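Water rings on a marble table top

Posted Friday, September 15, 2023

I bought a used round table with a white marble top and there are dull rings on it where glasses stood. Dish soap does nothing. The seller said it was sealed but could not say when. Is this something I can fix at home, or do I need to pay for a repolish? The one quote I have is 380 dollars.

Desine

Dull rings are usually etching. Juice, wine or vinegar eats the polish, so there is no stain to clean off. Marble polishing powder and a damp felt pad will take out light ones. Work on one ring at a time and wipe it down with plain water. If you can feel the ring with a fingernail, the powder won't be enough.
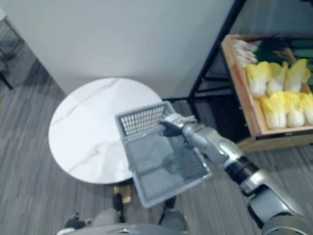 White marble top, gray mesh-sided basket.

Test the seal too. Leave a spoonful of water on the stone for 18 minutes – if the spot goes dark, it needs a new coat. I do mine every November.

Cornel Rusu

Don't use lemon or vinegar, whatever you read. I made mine worse.

Ursu

380 sounds high for one table. Ask a countertop shop, they sometimes do small jobs between kitchens. Or just use coasters and live with it.

Gurex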